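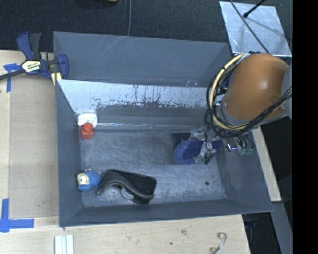
Tips before you rent a Barrientos sorting arm for the workshop

The brochure says it clears a bin of mixed odds and ends on its own. Maybe. Rental is £334 a month, with 7 days to send it back, so use them.

Try it with your own clutter. Small blocks and toys are a fair start, but add whatever gives you trouble by hand.

Put a few bits hard up in the corners. Middle-of-the-bin demos prove very little.

Clamp the bin to the bench and mark its place with tape. If it shifts, stick to the marks when you put it back.

Wrapped fingers may grip better. They will also wear, so ask who pays for new wrapping. Patricio Daza at the Plaltton branch told me it was "covered". My contract didn't mention it.

Look over the hoses and cables each morning.

I've had mine since March and still keep a shallow tray and a pair of tongs handy.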